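Rind vegetable peeler — my review after one season

I bought the Rind peeler in April, from the small kitchen shop in Moston. It cost more than I like to pay for a peeler, but my old one was only good for potatoes. 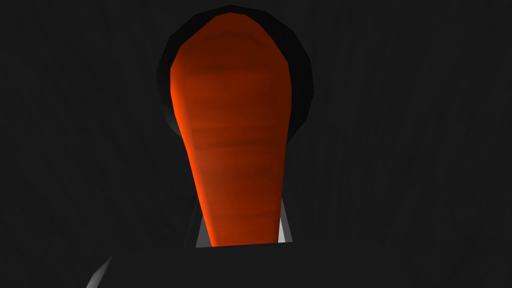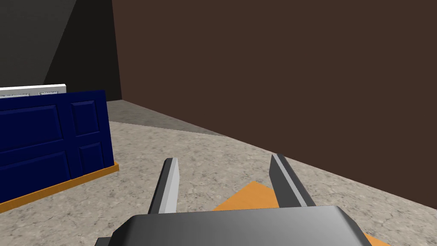
The blade is the best part of it. It turns easily and takes a very thin skin, so I waste less. I tried it first on a carrot, a thick one with a wide round top that gets narrow lower down, and it followed the shape without jumping. On pumpkin it is slower — I had to press, and after 20 minutes my thumb was tired.

The handle is a little short for a big hand. My neighbor Kausar has the Garkmont one and says the grip is better, but I tried hers and the blade pulled on tomatoes. Mine did not.

It goes in the dishwasher, although I wash it by hand. After 2 months I see no rust. I give it four stars, and I would like a longer handle.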